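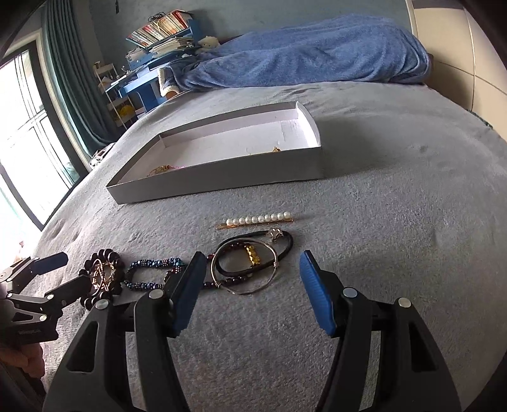

3. Task two: jewelry into the tray

This was the hard one. Task one (socks into a bin) is written up in section 2 and I'm not repeating it.

Setup was a plush blanket on a bed, a shallow white tray, and the jewelry laid out in front of it. Beaded bracelets, a black cord one with a charm, a thin bangle, a pearl hair clip, chain. Gripper in hand, pick up one piece, put it in the tray, next piece. The demo ends when the blanket is clear. Then lay everything out again in a different order and go again.

We used the hand-held gripper from the Edard kit, with the ribbed blue pads. The kit also comes with smooth pads. Tried those in the first week and gave up, beads just slid out.

3.1 What we were trying to find out

Mr. Carrasco's question for the whole club was "can a policy trained on demos done by hand in a normal house move over to the arm in the lab." Our part was small things on soft surfaces. The Davbridge team had hard surfaces (kitchen, mostly) so we could compare at the end.

3.2 Recording

We got 345 demos in total. Some 20 had to be thrown out, mostly because the tracking jumped when one of us turned too fast. Zulkifli Ong did most of the recording on this task and I did the labeling, then we swapped for the last batch so the data wasn't all one person's wrist.

Rules we ended up with:

- start with the fingers open and over the pieces
- close slowly, count to 2 in your head before lifting
- no dragging. If you drag it, redo it
- lower into the tray, don't drop from above
- if a piece falls, pick it up again and keep recording, do not stop

The last rule came late. At first we stopped every time something fell and started over, and then the policy had never seen a recovery. It would lose a bracelet and carry on to the tray with nothing in it. Should of thought of that earlier.

3.3 Problems by piece

Big beads: easy. Pads close around a bead and it stays.

Small faceted beads: fine if you grab across the loop, bad if you grab along it. The loop rolls.

Thin bangle: worst. Lies flat and sinks into the blanket so there's nothing to close on. What worked was pressing both pads down into the plush on either side of the wire and squeezing blanket and all, then letting the blanket slip out. Looks ugly on the video but it works for a person. The arm did it 2 times in the lab test and never again.

Chain: comes up in a tangle. We counted it as a success if all of it landed inside the tray walls. Davbridge didn't agree with this but they didn't have a chain.

Hair clip: grab the bare bar, not the pearls. Zulkifli found that out.

Overlapping pieces were a problem on their own. When the bangle lies over the cord bracelet you pick up one and get both. We labeled those "double" and left them in. Not sure that was right, see section 5.

3.4 Training and lab test

Same settings as task one, nothing changed except the crop. Training ran overnight on the Plumdale machine, the one in the back of the library. First run crashed because I put the labels folder in the wrong place. Second run was ok.

Lab test was 6th March. Blanket on the lab bench, same kind of tray. The arm was good on the big beads, so-so on the cord bracelet, bad on anything thin. It also kept going too low, I think because a bed gives when you push on it and a bench doesn't. We put a folded towel under the blanket and it got better right away. Mr. Carrasco says that counts as changing the test so we report both, the numbers are in the table in the appendix.

3.5 Still to do

Redo the bangle demos on a firmer surface. Split "double" into its own set and train without it. Record in at least one more room, becuase right now all of task two has the same window light and I don't know how much the policy is leaning on that. Zulkifli wants to try earrings. I don't.

Final version of this section is due in June with the rest.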